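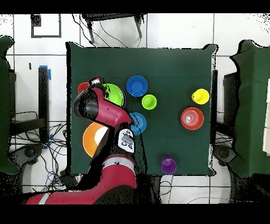 Gathering good examples for a robot arm: our tableware recipe

When we started collecting examples for our learning system, I thought the hard part would be the training. I was wrong by a wide margin! Most of my time went into deciding what to put on the table and where, and when to throw a run away and start over. I've written down the way we do it now, in case it saves you a few evenings.

Start with a small family of objects. We use colored plastic cups, bowls and plates, and we keep the whole set in one project that we named Ernolby (there was a map on the wall, don't ask). Put a plain cloth on the table, one dark color, and leave it there for the whole batch. If you change the cloth halfway through, write it down.

Then decide on your task sentence before you touch the arm. "Pick up the green bowl" sounds clear until you own a green cup and a green plate as well, so say the color and the kind of thing every time.

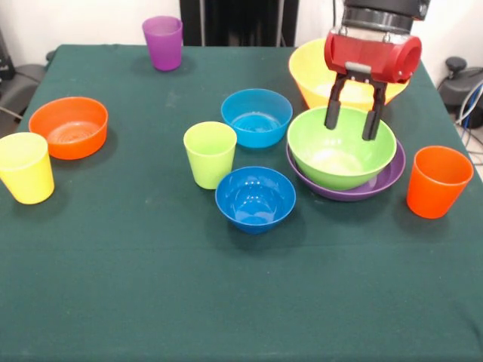 Nair

Now for the layouts. Spread the pieces out, but don't be too tidy about it. I like to put a few close together, so the arm has to reach past a neighbor, and to let one piece sit inside another now and then. A bowl resting in a plate is a lovely hard case, and you want plenty of those in the set before you train, because adding them later means going through the whole setup again.

We record 50 runs per task sentence and move at least two pieces between runs. Go slowly at first. A smooth, slow grasp is worth far more to us than a quick one with a wobble in it, and the person driving gets faster without trying.

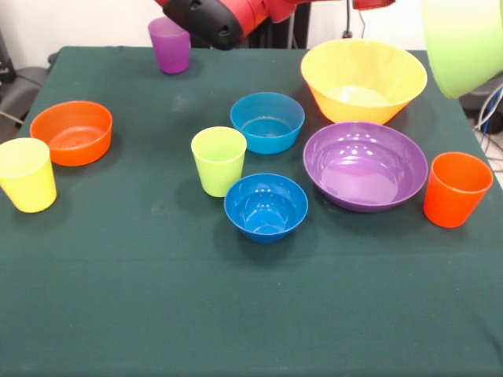
Green bowl up at the right, everything else still on the cloth.

Keep two views running if you can, one from the side and one looking down. The side view is good for height and for how the fingers meet a rim. The top view is good for where things sit, though the arm does cover some of the pieces, and you should expect that and leave those runs in.
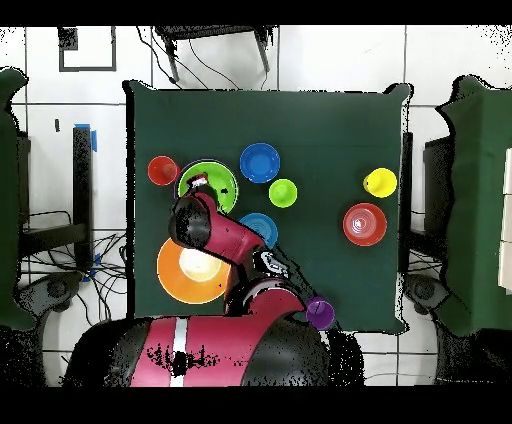 Top view, with the gripper over the lime-green plate.

At the end of each session, watch everything back at double speed. I drop any run where the sentence and the object don't match, and I keep the slightly clumsy ones as long as the right piece was picked. Our last batch came to 412 runs, and we kept 400 after checking.

Name your folders by task first and then by session. I did it the other way around until June, and sorting it out was a miserable weekend (I still find strays).

If you're short on time, do fewer sentences and more layouts for each one. You can always add a new sentence next month.

70 shares · 9 comments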